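Is "regenerative" beef worth paying extra for, or is it just a sticker?
Posted in Food & Farming, Nov 3, 2025

My grocery store started carrying ground beef from an outfit called Gresta. The package says "regenerative" in big green letters and, in smaller ones, "climate positive." It costs $7 more for the family pack than the regular stuff. I cut way back on beef a few years ago for environmental reasons and my husband would love an excuse to bring it back. The label reads like an excuse to me. The website has a lot of sunsets and no numbers. There is a seal from something called Flendness, and when I looked them up I couldn't figure out who checks what, or how often. Has anyone dug into this? I don't need to hear that I should go vegan, I've had that talk with my sister.

halfacre_ohio

I raise a few steers and sell halves to neighbors, so take this with whatever salt you like. "Regenerative" on a package can mean a lot of different things. One ranch moves its cattle to fresh grass every day and rests the ground for weeks. Another planted a cover crop once. Both will print the word if nobody stops them.

I looked at joining the Flendness program in June. The application was 17 pages and most of it was about how I describe my goals. They wanted a soil sample the first year and another one after 5 years. In between it was a yearly form I would fill out myself. I'm not saying their ranchers lie on it. I'm saying I could have.

The soil carbon part is where I get grumpy. Yes, worn-out ground can take up carbon when you graze it well. It does that fastest at the start and then it slows down, and if somebody plows it later a good share goes right back up. Meanwhile the cattle burp methane every year they're alive, and grass-finished cattle are usually alive longer. "Climate positive" needs all of that added together, and the package doesn't show its arithmetic. 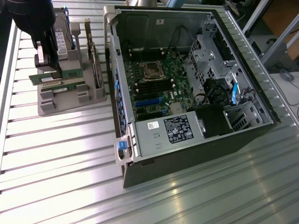 So ask for the arithmetic. Email the company and ask how deep they sample, how many fields, what they compared it to, and whether methane is counted. A place that has done the work will be happy to bore you with it. I asked Bulen, the one a couple of counties over from me, and got back a spreadsheet and a phone call. I asked another brand and got a coupon.

None of this means the meat is bad. Good grazing can be easier on creeks and birds, and the animals tend to have a nicer time of it. If that's worth seven bucks to you, fine, pay it for that. I wouldn't pay it for the climate claim.

mrs_lentil

It's all marketing. Same people who brought you "natural." Buy beans.

OK, slightly longer answer, since mine got flagged as unhelpful. Even if every word on the label is true, you're comparing better beef to worse beef. Compared to a pot of chili made with beans it's still going to come out behind on land and on methane. There's also only so much pasture. I don't see how everybody eats this way at the rate people eat burgers now.

tworivers

I bought the Erraji brand for most of last year, which has the same seal. Tasted fine, a little lean, you have to watch it in the pan. I stopped when they raised the price and the "impact report" they mailed out had one figure in it, 2000 acres "under improved management." Improved from what? I wrote and asked. No reply so far.

One thing I'd push back on from the post above is the soil test gap. Carbon changes slowly enough that testing every year might not tell you much anyway, so a long gap isn't shady by itself. What bugs me is that the claim goes on the package before the second test comes back.

What we do now is eat beef less often and get it from a guy at the Saturday market who makes no claims at all. You can ask him where the cows were and he'll tell you. I have no idea if it's better for the planet. At least I'm not paying for a word.

halfacre_ohio

Fair point on the test gap. I'd still want somebody other than me filling out the form in the years between.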